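Stindeo Task Executive: Lidded Container Module

README and data card

Overview

The Lidded Container Module is the part of the Stindeo task executive that handles containers with hinged lids. It receives an object pose and a container pose from the perception service, plans the arm and finger motions for both hands, and reports the outcome of each stage to the scheduler. The module is maintained by Hoarau and is released to project partners together with the episode set described on this page.

Scope

Two skills are included: open_lid and place_in. Each may be called alone or as part of a sequence. Closing the lid is handled by a separate package, Clelis, and is outside the scope of this document. Containers with screw tops or sliding covers are not supported.

Planning and control

The planner treats the lid as a single rotating link. Its hinge axis is estimated from the head camera view before contact and corrected once the fingers touch the lid. Finger targets are computed in the container frame, so that a small shift of the container during contact does not require a full replan. The arm that is not assigned to the current skill receives a hold command, and its hand is kept in an open posture. It remains in the collision model at all times.

During place_in, the object is added to the collision model of the active hand. The release command is blocked until the estimated object center lies inside the rim of the container as seen from above.
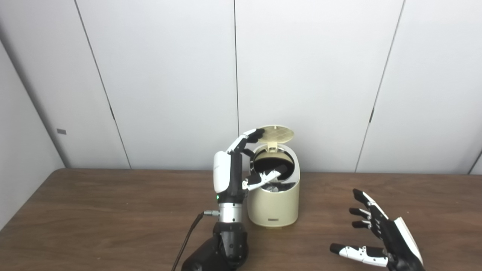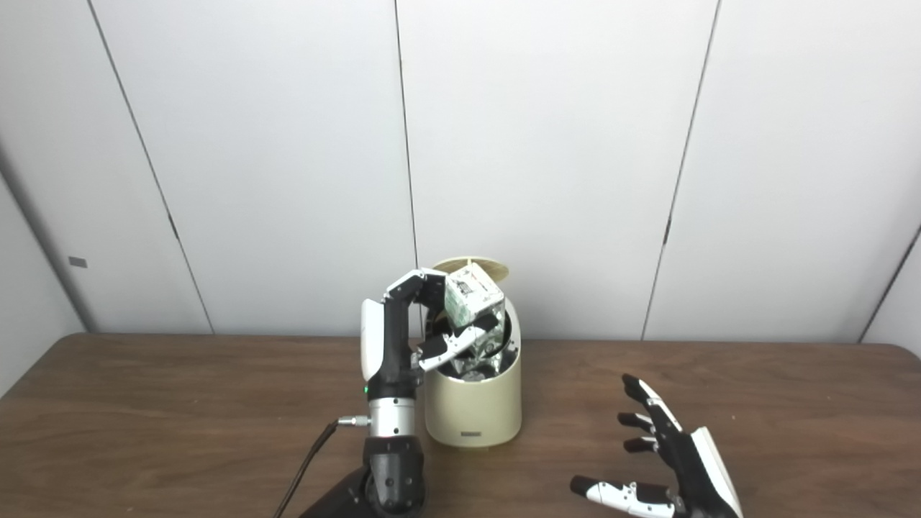
Head camera views of the left hand at the bin. First: fingers at the raised lid. Second: a small white box held over the opening.

Data card

The episode set contains 600 episodes, divided into 17 task variants. Variants differ in container position, object type and starting lid state. Each episode includes head camera video, joint positions for both arms and hands, commanded targets, and stage labels written by the executive. Stage labels were reviewed by Augustina Bawa and Priit Šimkus – where they disagreed, the label was set to "unclear" and the episode was retained.

Pose estimates are stored as they were produced at run time. They have not been corrected afterward.

Known limitations

Reflective material inside a container can disturb the depth estimate near the rim. Users who see repeated blocked releases should first inspect the rim estimate in the Virkgate viewer. The hinge estimate is also less reliable when a finger covers most of the lid edge.

Configuration

Default values are kept in lid_module.yaml. The parameter max_retries is set to 8 and applies to each skill separately. Changes to contact limits require approval from the maintainers.

Contacts

Planning and control: Yutong Yuan
Episode set and labels: Augustina Bawa
Access requests: Ayuba Nartey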